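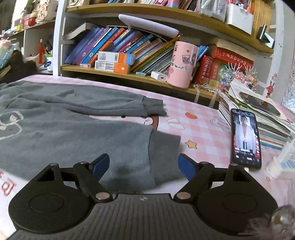

Looking after your old telly tapes and box sets

I've got 11 shelves of science fiction on tape and disc, and I've ruined enough of it over the years to have picked up a few tips. My first copy of Cavwood (the puppet one, before the dreadful remake!) went mouldy in a loft, so learn from me and keep tapes indoors. A bedroom cupboard is fine. Stand them upright like books, and wind them all the way back before they go away.

Discs are easier. Wipe from the middle straight out to the edge with a soft dry cloth, never round and round, and don't use kitchen roll – it scratches. If a box set has those horrid tight card sleeves, like the Plemum one, move the discs into a cheap wallet and keep the box for show. 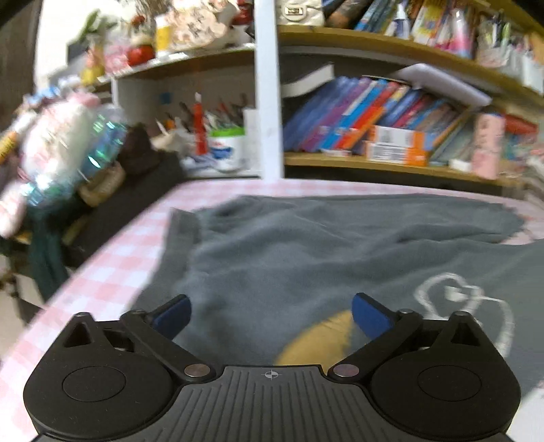 Sticky price labels come off nicely with a hairdryer on low. Give it a few seconds, lift a corner and go slowly. I did three annuals that way in February and only tore one, which was my own fault for rushing.

And do write a list! Mine has 1,757 episodes on it, and I still managed to buy the third series of Narnlow twice. Keep it on your phone so you've got it with you at fairs.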